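Dambridge open day, Monday, May 7, 2018

Quick write up before I forget it all. Train late, missed the welcome talk, got a badge with someone else's surname on it and a bag with a pen in. Skolmont have the upper floor now, Petrauskas still downstairs with the packaging people. Did upstairs first as the queue for downstairs was silly.

59 on the sign-in sheet when I put my name down and it wasn't even eleven. They had 116 by lunch aparently. Coffee ran out twice.

The colours table was what I'd come for. Dropper bottles, white caps, white labels, orange and a purple and some very dark ones, and the big white bin in the middle. Kuo-hua Chang did the talk, good and fast, mostly on labelling and why people should put the date on the thing they've just opened. Guilty.
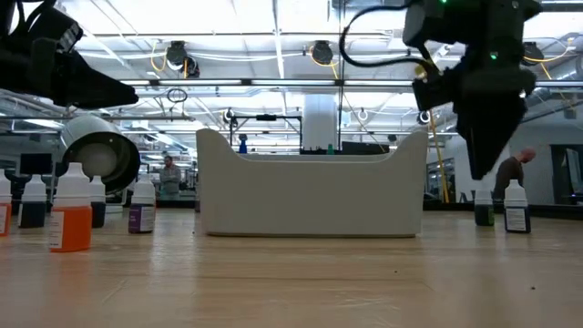
Dropper bottles and the white bin, upstairs at Dambridge.

Asked about refills. Elinon do the 80 ml size, he said, and the price has gone up since February -- no surprise there. I wrote down 2,178 as the order number for the starter set, will check as my handwriting was terrible by then. Light wood tables, pale, show every ring I should think. Would want a tray at home.

Then a wander. Big room, blue screen glowing at the back, a black exercise machine with metal plates. The other bits out on the wood were a green can with a white label band, and a white and orange bottle further back, looked like a shaker. Black metal rail along the back and left edge of the table, want that for my bench at home. 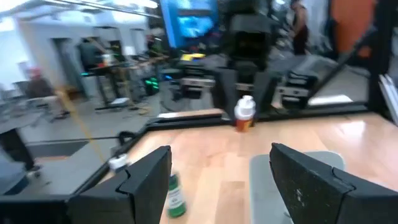

Kuo-hua Chang told me the cans are far easier to store than bottles, as you can stack them two high and the labels all face out, but you do need to keep them off the top shelf. Fair enough. My top shelf is a disgrace.

Downstairs in the end, twenty minutes, all cardboard. Nice woman gave me a flat box to fold and I folded it wrong. Sandwiches gone by then -- only egg left.

Parking is round the back, not the front like teh leaflet says. Next one in the autumn, no date yet. Bring your own mug.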